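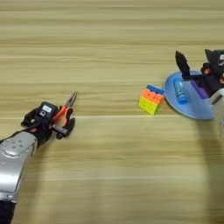

Jun 3, 2026

The tomatoes have come to a decision, and the decision is no. I put in 12 of them, from the Risine nursery out past the highway, and this morning the leaves had gone the color of old piano keys. The tag says "vigorous." The tag also says full sun, and they've had plenty, 86 degrees by lunchtime and me out there with the hose like a man putting out a very slow fire.

I blame January. In January I had a seed catalog, a blanket and no sense of scale. I drew a plan on graph paper with a bean arch in it. I don't own an arch. I do own 22 packets of seed, most of them still shut, including a squash called Trallovard that I seem to have bought for the name alone.

Went to Kongkaew for noodles to get over it. They've moved the fan so it blows straight at the corner table, and I ate with one hand flat on my napkin. Good broth, though. They grow their own basil in paint buckets by the back door, and it's up to my hip. No graph paper in sight. I looked at it longer than was polite.

Home by 2. Moved the worst of the pots into the shade of the garage, which meant moving the bike, which meant finding the flat tire I'd put off since spring. Put it off again.

Zucchini is fine, of course. The zucchini would be fine on the moon. Need: fish emulsion, twine, an inner tube, somebody who likes zucchini.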